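Esberg Household Mix

README, third revision, September

What is in this folder

A list of household objects, a set of notes on how they sit when they are heaped together in a bin, and pictures of the heaps. The list is a plain text file with one object per line. The notes are in a second file, one paragraph per heap. There are 140 heaps. If you only want the list, take the list and skip the rest of this page.

Why it exists

The short version is that I got tired of object sets where everything is a box or a can. People who publish those sets call them "everyday items," and I would like to see the home where every day goes like that. My own kitchen drawer has a whisk stuck through a roll of tape. Conall Kavanagh argued that a mixed set would be too messy to be useful to anyone, and he may yet be right. I have left his objections in the notes file where they apply, under his initials.

How the objects were picked

Fourteen objects, bought or brought from home, chosen by two people who did not agree. The rule was that each one had to be something you could find on a counter, a shelf or a bathroom floor. No tools that need a license, no glass that shatters into splinters if we could help it, nothing with food in it. Nothing over 900 grams, a limit taken from an older list (Bronthorpe) that gives no reason for it. I kept the limit so the two lists could be compared. I have no opinion on whether it is a good limit.

A few types and what we think of them:

Bowl. Shallow or deep, any color. Bowls look easy and are a nuisance. Right way up, they collect whatever lands in them. On their side they roll until something stops them, usually a wall.

Hairbrush. The object I trust most in the set. It has a stiff half and a bristly half and people describe it the same way every time. Ataberk Coşkun wanted two of them. We have one.

Towel. The only cloth item, and the reason several of the notes are longer than they should be. Depending on how it falls it can cover most of its neighbors or none of them. "Folded" and "crumpled" are both used in the notes, sometimes for the same towel in the same heap, and I have stopped correcting this.

Drinking glass. See-through. Against a pale wall you can look straight at one and miss it. Check the list before you decide a heap has no glass.

Flashlight. A plain cylinder with a wrist loop. The loop counts as part of the flashlight. Two early notes listed it as a separate piece of string and those have been fixed.

Toy block. Added late, to have one thing with flat sides and bright color. I am not convinced it earns its place.

What a heap looks like

Each heap uses only part of the list. The objects go into a gray sheet-metal bin with sloped sides, which stands on a wooden table. The slopes matter more than we expected. Round things come to rest low down or lean on whatever is already there, and the towel tends to end up near the middle with something under it. Conall says this makes all the heaps alike. I went through them looking for that and found it true of the round things only.

In one of the heaps, the towel lies over part of the brush handle, the green glass is on its side against the white panel, and the block sits back behind the bowl. By our rules the brush is "partly covered" and the block is "behind." The flashlight, near the front with its loop out to the left, gets no note at all.

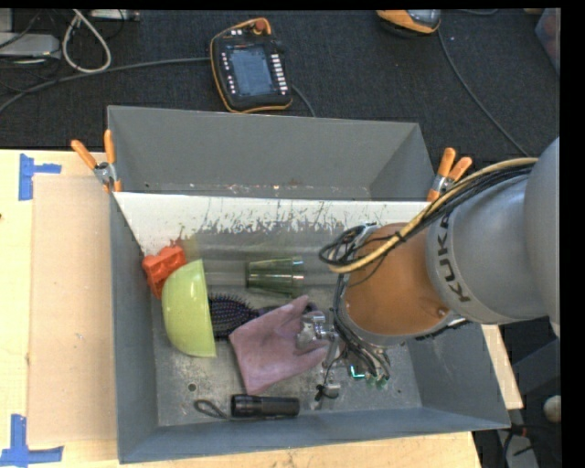

Words used in the notes

Partly covered: some of the object is hidden by something resting on it.

Behind: further from the front of the bin than its neighbor, and close to it.

Against: touching a wall or panel, or so near that arguing about it is a waste of an afternoon.

Lying: longest side down. Bowls get "on its side" instead.

Clean: not used. The bin has stains and scuffs, the panel has streaks, and none of that is recorded.

Known problems

The list was written by adults with short hair and no pets. It shows.

Colors were named by eye. The bowl is "lime" in some notes and "pale green" in others. Search for both.

Ataberk wrote heaps 1 to 14 before we had settled the words above. He uses "under" where I would say "partly covered." His notes are better written than mine, so I added a mark at the top of each one and left the wording alone.

More than half the heaps include the towel. If you are after hard objects only, filter it out first and see whether what remains is enough for you. I doubt it.

I have seen the Viltivitz list described as a replacement for this one. The two share a bowl and very little else.

What I would not use it for

Claims about what people own. Fourteen objects is a shopping bag. I would also be wary of using it to say one way of tidying is better than another, as Ersoy did with the second revision. The heaps were made by dropping things in, and a real mess has habits behind it.

Corrections

Send the heap number and the line you think is wrong. If the complaint is about "folded" and "crumpled," see above.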